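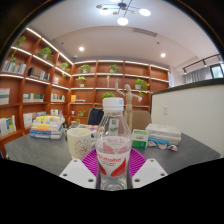 A water bottle, a mug, two stacks of books and a wooden mannequin, around one gray tabletop.

In Praise of the Table With Things on It

My sister-in-law sent me an article in December about clearing your surfaces. She meant it kindly, and I read the whole thing with a cup of tea beside me, which I had to balance on a dictionary as there was no other flat spot to be had. The article said that a table should hold only what you are using at this minute. I have been quarreling with it in my head ever since, mostly while doing the dishes, and I would like to set the quarrel down and be finished with it.

I'll start by giving the other side its due. Clutter can be a misery. I lived for a while in an apartment over the Keltar shoe repair shop with a roommate, Olga Sequeira, who could not throw out a receipt, and by spring we were eating supper on our laps. I don't want to go back to that, and I don't think Olga does either (she has a very nice dining table now, and she uses it for dining). Old mail should go. So should dead batteries, and the little bag of screws left over from a bookcase you gave away two moves ago.

But the article wanted more than that. It wanted the mug back in the cupboard, the books back on the shelf, and everything that was only there to be liked put into a box with a lid. And I thought, well, what is the table for, then?

A mug with a face on it does something for me that a plain one doesn't. So does one of those jointed wooden figures that art students buy and almost never draw from. Ashraf Shawky, who taught the evening drawing class I took for one winter, had one on his desk, and every person who came in to ask him a question would bend its arm or tip its head while they were talking. By nine o'clock it would be in some pose that none of us had chosen, one hand up as though it was calling a cab. He never straightened it out! He would come in the following week and find it just as we had left it, and I believe he looked forward to it.

You can't do that with a figure in a box.

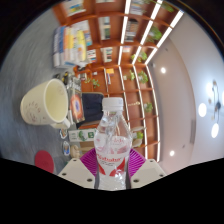

Books are where I get stubborn. The tidy people seem to feel that a book lying flat on a table is a book that hasn't been dealt with, and I feel that a book on a table is one that still has a chance. The ones on my shelves have gone quiet on me, I'm sorry to say, and there are 143 of them in the front room alone (I counted for the insurance form). A pile on the table is another matter. Give me thick ones, with blue and orange and yellow and white covers all stacked up together and the mug within arm's reach, and I will open one sooner or later, even if it's only to see what the yellow one was. I found my way into El Ouafi's essays like that, by moving them out from under something else for the third morning running and finally sitting down with them, still in my bathrobe, until the coffee was gone.

Then there's the water. I keep a bottle on the table and forget to drink it, and if I put it away I would forget that I had forgotten. My friend Comfort Ackah says that this is what a table is, a list you don't have to write. She keeps her pills by the salt and her library books by the door end, and a seed packet propped against the lamp from the first of the year until it's time to plant. I have known her to clear the whole thing for company on a Sunday and then spend two days not knowing what she was supposed to be doing.

I did try it the other way. I took everything off, wiped the top down, stood back and admired it, and for an afternoon I felt like a person in a catalog. Then Pankaj Rajput from downstairs came by to return a casserole dish and asked me, quite gently, whether I was moving. We stood there and had very little to say to each other. Usually he picks something up and asks about it, and off we go for an hour.

So the things came back, though not every one of them. I let go of a candle I had never liked and a stack of Sturnora catalogs, and I don't miss them. The rest is out where I can see it and knock into it. I dust around it when I think of it, and I move the pile to a chair when we need the room to eat, and after supper I move it back again.

I wrote to my sister-in-law and told her I had enjoyed the article. The letter got written on the corner by the window, with my elbow up against the books.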